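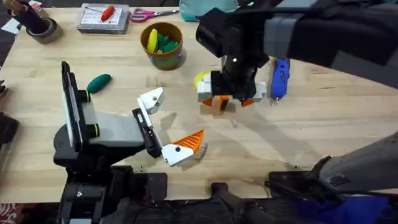
Kallato review: a two-arm learning recipe that I kind of love, with complaints

Posted 20/03/2019

I've spent most of the winter with Kallato, the two-arm training method from the Mimumley group, and I finally feel ready to say something useful about it. Short version: if you have two arms, a table and a lot of patience, try it. If you only have the first two, maybe wait for the next release!

For anyone who skipped the paper, the pitch is pretty simple. You record a person driving both arms through a job, and most methods would then learn the whole thing as one long stretch of motion. Kallato splits it up. One part learns what each arm does by itself, and a second, much smaller part learns when the arms have to pay attention to each other (handing something over, mostly, or just staying out of each other's way). The two get trained separately and glued together at the end.

Getting started

Setup took me a full afternoon, and a good chunk of that was the calibration script, which wants everything in a very particular order and tells you so in error messages I would call unfriendly. Annelies Kuipers, who shares the bench with me at Drestham, had it running on the second try, so some of this may be me. Once you're past that, recording is a pleasure. You start, you do the job, you stop, and bad takes can be thrown out right away — I threw out plenty.

We ended up with 1218 recordings. The paper says 3000 for the full set of tasks, but we only wanted short pick and pass jobs, so we stopped early to see what would happen.

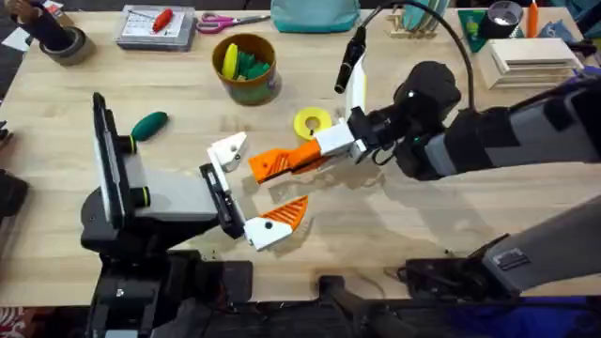 What happened was better than I expected. The close-in work, where two grippers meet over the middle of the table, is the part that usually makes me reach for the stop button, and with the split training it got noticeably calmer. Our score on the passing task came out at 77 percent. With our old setup (one big model, same recordings) we never had a day I wanted to write down. I should say that was our table and our objects, and I wouldn't bet on the same number at your place.

The other thing I liked is how well it copes with junk. We don't clear the table much, and the paper's authors didn't either, apparently, because the method barely cares if there's a pair of scissors or a cup of toy pieces in the background. Move the cup, fine. Change the lights and it gets grumpy.

What bugs me: the small coordinating part forgets things. Add a new task and the old handovers get sloppy until you retrain it, and the docs give that one sentence. Quang Mai found a workaround, mixing a few old recordings back into every new batch, and it helps a lot, but I'd rather it came in the box. Retraining is quick at least. I also tried the Boersma add-on for planning paths, couldn't see any difference, and took it out again.
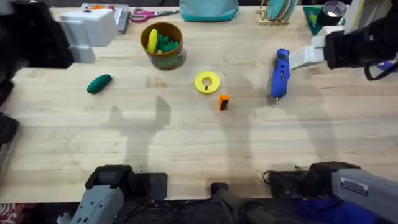
Score and who it's for

Four out of five from me. Small labs with two arms and not much computing time will get the most from it. If all your work is single-arm, skip it, you'd be paying the setup cost for nothing. I've asked the Mimumley people about the forgetting problem and they say a fix is planned for November, so I'll run our passing task again then and add the new number to this page.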